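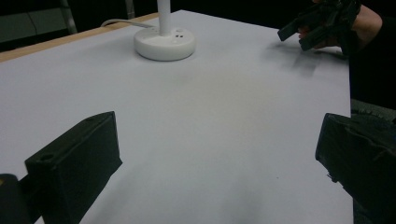

### 4.2 Claims made for the kit, and what we could check

The Testine hand-held gripper kit is sold to small laboratories that want to collect demonstrations of table-top tasks without owning a robot. The supplier, Rarside, makes three claims in its brochure: that a new user is productive within an hour, that the grippers can be used in pairs with no loss of tracking, and that the recordings transfer to an arm "without further tuning". We tested the first two. The third was outside our reach, and we note only that the brochure gives no trial numbers to back it up.

We recorded 212 demonstrations on a plain white table with a desk lamp standing on it, using two operators who had not handled the kit before. Of these, 56 were rejected by Ruppert, the checking software supplied with the kit. Rarside describes such rejections as operator error. We are not convinced. Ruppert reports a single pass or fail and keeps no record of the reason, so a buyer has no way of telling a clumsy movement from a lost track.

A bare table is a hard case for any method that finds its position from the camera picture, and we chose it for that reason. The brochure photographs all show busy worktops - books, mugs, patterned cloths - and the manual mentions plain surfaces only in a footnote, where it advises "adding visual interest". It does not say how much.

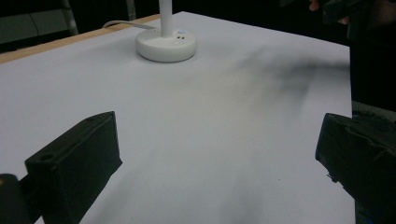 **Figure 3.** Test table during a session with the Testine kit. The lamp stands towards the far side, and a soft shadow falls across the white surface.

Shadow was a further worry. With a pair of grippers in use, one operator's hand and tool can easily shade the area the other camera is looking at. The manual says that Ruppert "compensates for lighting changes", but we found no setting that controls this and no description of how it is done. Our request for details was answered with a second copy of the brochure.

On training time the claim holds up rather better. Both operators were making accepted recordings within 70 minutes, close enough to the promised hour that we would not quarrel with it. Whether those early recordings are any good is another matter. Acceptance by Ruppert means that a file is complete and says little about the movement inside it.

We therefore treat the rejection count as a measure of the whole kit, software included, and compare it with the Prernavum set on the same terms in Section 4.3.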